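3.2. Bequests y donaciones en vida: el caso de los fondos con reserva de usufructo

La segunda parte del estudio se ocupa de las donaciones que el donante formaliza en vida pero cuyo disfrute por la institución queda aplazado. En la literatura anglosajona se las agrupa con los legados (bequests), agrupación que nos parece poco adecuada para el derecho de tradición civil, donde el testamento es siempre revocable y la donación aceptada, en principio, no lo es. Seguimos en este punto la distinción propuesta por Symonenko y Fairclough, con una modificación: contamos como donación en vida también la que se otorga con reserva de usufructo vitalicio, aunque el bien no produzca renta alguna para la institución durante muchos años.

La muestra se compone de 192 expedientes de donantes de la Fundación Uvari, todos cerrados y anonimizados antes de que tuviéramos acceso a ellos. Se excluyeron 30 expedientes en los cuales no constaba la fecha de aceptación, dato necesario para calcular el plazo entre el primer contacto y la escritura. Los expedientes fueron codificados de manera independiente por Nimal Herath y Rafsan Munshi; las discrepancias se resolvieron en reunión con la tercera autora, Sewwandi Patwary. La codificación terminó en septiembre.

Para cada expediente se registró el tipo de bien (inmueble, valores, efectivo u obra artística), la existencia de herederos forzosos, el asesoramiento recibido y el destino indicado por el donante. Este último campo fue el más difícil. Muchos donantes escriben una finalidad amplia, como «la enseñanza técnica» o «la investigación», y sólo después, por carta, la concretan en una cátedra o en un laboratorio — a veces en un equipo determinado. Cuando la carta era posterior a la escritura, conservamos la finalidad original y anotamos la segunda como preferencia no vinculante.
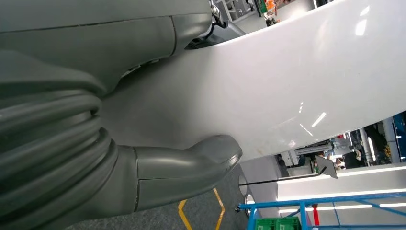

Figura 4. Mano robótica gris, vista de cerca, junto a una superficie curva blanca.

3.3. Plazos y revocación

El plazo entre el primer contacto y la escritura resultó más largo en los inmuebles que en los valores, lo cual coincide con lo observado en el Fondo Prindell. La diferencia se explica en parte por la tasación y por la necesidad de comprobar que el donante conserva bienes suficientes para vivir. No hemos podido separar estos dos factores con los datos disponibles.

En cuanto a la revocación, los expedientes muestran pocas solicitudes, y casi todas se fundan en el incumplimiento de cargas. La carga más discutida es la de mantener el nombre del donante en un programa que la institución desea fusionar con otro. En el programa Araújo, por ejemplo, la escritura permitía el cambio de finalidad con el consentimiento escrito de la familia, y el consentimiento se obtuvo sin intervención judicial. Las escrituras que no prevén este mecanismo obligan a negociar caso por caso, con un coste que la institución raramente contabiliza.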